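Genico will supply the battery pack for the Kütt electric hillclimb series, which opens at Ummont in April. The 346-volt unit replaces the pack used in last year's test cars and sits lower in the chassis, behind the driver.
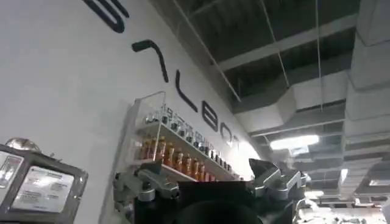
*Black lettering on a white wall, with a clear display shelf below.*

Peak output is limited to 189 kW by the control software. Teams may adjust the regenerative braking map between runs but may not open the sealed casing. Cars must be at the scrutineering bay 33 minutes before their first timed climb.
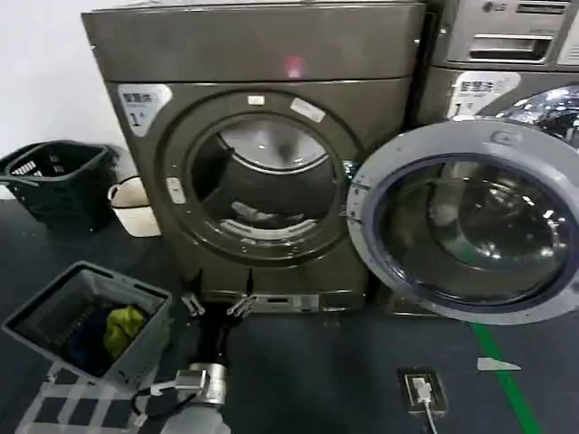

*Front-loading laundry machine with a round glass door.*

Dagný Norðdahl set the quickest time in the November test at Sustoncombe, completing 10 climbs on the original tyres. She reported stable pedal feel on the lower section and some understeer at the second hairpin. A stiffer front anti-roll bar has since been approved.
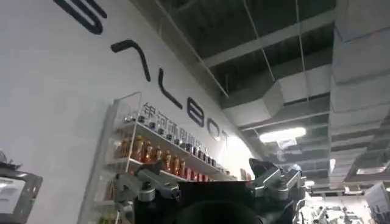

*Large black letters above a smaller row of grey Chinese characters.*

Entries close in February. The technical regulations will be issued to registered teams the same month.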